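Trillari Hand Grippers: Your Questions, My Answers

Hi! I'm Faith Bakilana, and I rent out and support the Trillari kit from my little shop, Ikitz. I get a lot of the same emails, so I've put the answers in one place. If yours isn't on the list, write to me and I'll probably add it.

What do I get in the box?

A left gripper, a right gripper, a cable for each, the recorder they both plug into, and a hard case with foam cutouts. There's also a printed quick start card, which I rewrote myself last November after too many people told me the old one made no sense (they were right!). You bring your own laptop and your own table.

Do I need a robot to use it?

Nope. You hold the grippers and do the job with your own hands, and the recorder saves how they moved. Plenty of my renters don't own an arm yet. They want the recordings first so they can figure out what kind of arm is worth buying.

How much does it cost?

Renting is $62 a day, and there's a $200 deposit that goes back on your card once the case is checked in. If you keep the kit 11 days or longer, drop me a line before you book and I'll work out a better rate for you. I don't sell the kits outright at the moment. I've thought about it, but I like being able to swap a worn part before it annoys somebody.

Is it hard to learn?

The first half hour feels silly. You'll reach for something with your thumb and remember you don't have one. After that most people settle in, and by the afternoon they're chatting away while they work. My best tip is to start with one hand only and leave the other gripper parked on the table until you're comfortable.

What should I practice on?

Light, cheap things that stand up by themselves. Paper cups are great, and so are small containers, sponges and rolled socks. A paper cup teaches you a lot about squeezing gently, because it tells you right away when you've overdone it. Put a plain sheet or mat over the table too, something in one color, so you can spot your objects easily when you go back through your recordings later.

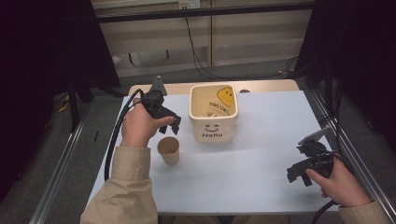

Once cups feel easy, move up to jobs that need both hands, like holding a jar steady while you drop something in it. I'd save the good dishes for week two. Ceramic is slippery against the fingers, and I've swept up my share of mugs.

Do the cables get in the way?

Sometimes, yes. I won't pretend otherwise. The trick is to let each one hang off its own side of the table with enough slack that you never feel a tug. Don't run both down the same side or you'll be untangling them all day. I've been asked for a cordless version more than anything else, and I pass every one of those requests along, but I don't have a date to give you.

How much space do I need?

A regular work table and room to stand in front of it. Try to set up somewhere people won't be walking past behind you. Steady light helps as well, so if you have curtains, close them and use your lamps.

Will it work with the Ploderis software?

Yes, from version 13 on. Older versions open the files but lose the finger positions, and that's the part you want! If you're stuck on an older one, ask me for the converter. It's a bit clunky and it does the job.

What about Were?

I get this one a lot. The short answer is partly. Were reads the hand motion fine, but it treats the left and right grippers as two separate sessions, so you have to line them up yourself. I've got a page of notes on how I do it and I'm happy to send it over.

I'm left-handed. Is that a problem?

Not at all, so am I. The two grippers weigh the same and feel the same. Just don't swap them between hands, or your recordings will come out mirrored and you'll spend an evening wondering what went wrong.

What if I break something?

Tell me! Scuffs and worn finger pads are normal and I don't charge for them. A cracked body or a cut cable comes out of the deposit. Please don't glue anything back together before you ship it. I once spent a whole morning chipping glue out of a hinge.

When can I reach you?

Email is best. I answer between 9 a.m. and 4 p.m., and if you're in the middle of a rental, put "on rental" in the subject line and I'll get to you first.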